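Hineck Room Kit: Frequently Asked Questions

Questions that keep coming up from people trying the Hineck room kit, answered by Farah Liem and Danang Rondonuwu. We love this thing and could talk about it all day, so we've tried to keep it short!

What do I get?
A simulated room with furniture, loose objects and an arm with a gripper. You write the controller, the kit runs the room. The teddy bear on the yellow armchair is where most people start, and it's a great first afternoon.

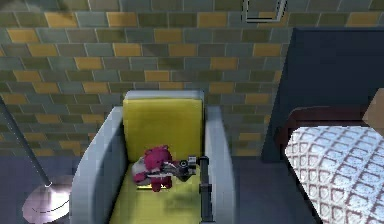

Reading time: 2 min

Why start with a soft toy?
It's small, it's an odd shape, and the arm has to come in past the armrest to get to it. Our first script bumped that armrest again and again. Getting a clean approach felt wonderful.

Do I need a big computer?
No. Anjani Nair runs it on a six-year-old laptop with the picture size turned down. A batch of 500 tries takes her around 40 minutes — time for lunch.

Can I change the room?
Yes, and please do! Furniture and objects are listed in one text file. Move the ball, save, reload. You can also pick a wider viewpoint, handy for planning a longer trip across the floor.

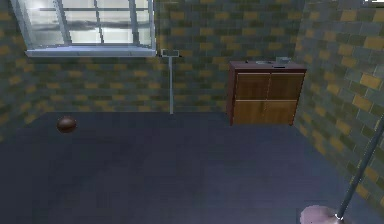 The ball out on the open floor, with the wooden cabinet against the back wall.

Will my controller work on a real arm?
Some of it. Planning code carries over nicely, but grip settings need fresh tuning. Treat the kit as a place to try ideas fast.

Can I get the same run twice?
Set the seed in the settings file. Ours is 2128, if you'd like to compare notes.

Where do I report a bug?
Write to Ridwan Wijaya through the Hineck help page and attach your log — he reads them all.

Last updated 2018-08-28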